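Getting a sticky ring and stale smell out of plastic cups and bottles

Asked by Jana Haberkorn, 2020-05-27
Tags: cleaning, plastic, drinkware

I have a mixed lot of plastic drinkware that came with a shared workroom in Millville. All of it has been used for juice and iced tea and then left standing with the lids on or stacked wet. Washing by hand with dish soap gets the surface clean, but the tinted cups still feel tacky near the bottom and the bottles smell when I open them. I have no dishwasher. I tried plain vinegar overnight in January and it helped for a week or so. 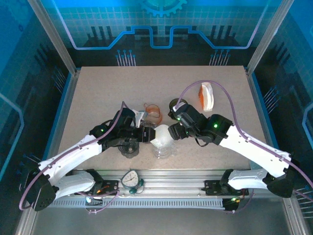
I would like to keep most of it if I can, and I don't want to buy a special cleaner for every type. The ones I use most are a see-through orange-brown cup, a dark grey one with ribbed sides, and a clear bottle that is frosted white toward the top. The ribs are the worst to scrub. Is baking soda safe on tinted plastic, or will it leave it cloudy?

2 answers

Answered by Wing-sze Chow
Accepted by the asker

Baking soda is fine if you soak with it. Dry powder on a scrubber is what can dull clear plastic over time.

For a bottle, put 2 teaspoons in, fill it with warm water (not boiling), shake, and leave it for 6 hours. Rinse until the water runs clear. If your bottle holds 1000 ml that amount is right, for a smaller one use half.

For the ribbed cup, make a thin paste with water and go along the ribs with an old soft toothbrush. Light pressure. The tacky feeling is usually dried sugar or a film of soap and it comes off once it has soaked a while. Do the tinted cups separately the first time in case the color comes out. I have never had it happen but cheap ones vary.

Then dry everything all the way before you put it away – upside down on a rack, lids off, with some air underneath. Stacking is where the smell comes from in my house.

Comment from Jana Haberkorn: Did the bottle last night and the smell is gone. The grey cup needed two rounds.

Answered by Ashwin Achari

just replace them, cups are cheap. I had a set of 28 from Birport and threw out nearly all of it. Some plastic goes sticky with age and you can't wash that off. Bottles I keep though, denture tablet and hot tap water works ok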